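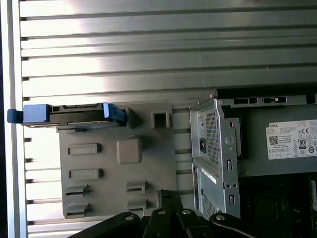 How to back up your family photos (and what you can skip)

By Fouad El-Sayed

Most backup advice is written by people who sell backups. Read enough of it and you come away thinking that anyone without a monthly plan, a fireproof box and a server in the closet is one spilled coffee away from losing their children's baby pictures. I don't buy it. I have kept my family's pictures safe since 2000 with cheap parts and a dull habit, and the only losses were my own fault.

What follows is the routine I use. It takes an evening to set up and a few minutes a month after that. You need a computer, two external drives, and somewhere outside your home to leave one of them.

Step 1. Find out where the pictures are

Skip this and the rest is a waste of time. Your pictures are on your current phone, on the phone in the drawer, on a laptop, on a memory card in a camera bag, and in message threads with relatives. Write the places down on paper. Open each one and look.

Be suspicious of anything that says "synced." Sync means the same set of files shows up in more than one place. Delete a picture on the phone and, on most services, it goes from the other places too, perhaps after a waiting period. That is handy for looking at pictures on a bigger screen. It is a poor safety net.

Step 2. Put everything in one folder

Make a folder called Photos on your main computer. Inside it make one folder per year. That's all the structure you need. I have tried sorting by event, by person and by place, and every one of those systems fell apart by summer.

Copy, don't move. Leave the originals where they are until you reach the end of this page. If you have pictures in message threads, save the ones you care about and let the rest go. Messaging apps often shrink pictures, so if a cousin sent you something you love, ask for the original file by email.

Don't buy a program that promises to remove duplicates. I tested one called Trostico on a copy of my own folder and it wanted to throw out 40 pictures that were nothing like duplicates, just several tries at the same birthday cake. Disk space costs less than the time you'd spend checking its work.

Step 3. Copy the folder to the first drive

Plug in drive one. Drag the Photos folder onto it. Go make dinner.

I'm often asked about backup software, and there are decent free tools, including what came with your computer. Use one if you like. My objection is to the kind that packs everything into its own file format, which you then need the same program to open. I want to plug the drive into any machine, years from now, and see ordinary picture files.
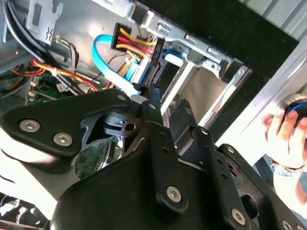 Asmaa Ouazzani wrote in to say that dragging a folder by hand is exactly how she lost a whole year – she dragged the old folder over the new one, clicked Replace, and didn't notice until the next winter. She would rather trust a program than her own hand at eleven at night, and she thinks I'm too hard on the software.

She has a point about the Replace button. My answer is to never drag over an existing folder. Each time, make a new folder on the drive with the month in its name, such as "Photos April," and copy into that. When the drive gets full, delete the oldest one, but only after opening the newest and looking around in it.

Step 4. Check the copy

A copy you haven't opened is a rumor. When the transfer is done, do this:

Right-click the Photos folder on the computer and note the number of files.
Do the same on the drive. The numbers should match.
Open 8 pictures at random from different years, at full size.
Play one video to the end.

If a picture opens as a gray block or stops halfway down, delete that copy and run it again. If it happens twice, try another cable before you blame the drive.

Step 5. Make the second copy and get it out of the house

Repeat steps 3 and 4 with drive two. Then take it somewhere else. Mine is at my sister-in-law's. A locked desk at work is fine if your employer allows it. Swap the two drives whenever you visit. 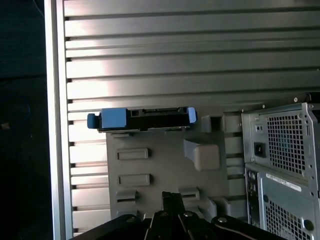 Drives wear out, and I would plan on replacing yours before they force you to. You don't need the makers' fancy models for this. Cases are sold on looks and toughness, and in my view the toughness is mostly for the photo on the box. Inside a computer the working parts are plain things, a gray plastic bracket in front of a ribbed metal panel, and they aren't dressed up for a shopper. Buy a plain drive from a maker you've heard of, write the month you bought it on a piece of tape, and stick the tape on the case.

What about the cloud?

Fine as a third copy. I pay for a small plan with Arnden and I don't count on it. Companies change their prices and their terms, and accounts get locked over things as silly as an expired card. If you do use a service, download a few full-size pictures from it once a year and compare them with your originals. Some plans quietly store a smaller version unless you change a setting.

Printed pictures

Print the ones you'd cry over. I mean it. A shoebox of prints needs no password and no cable, and my mother will look at it, which she has never done with a hard drive.

Now you can clear off the old phone. Charge it first and look through it one more time.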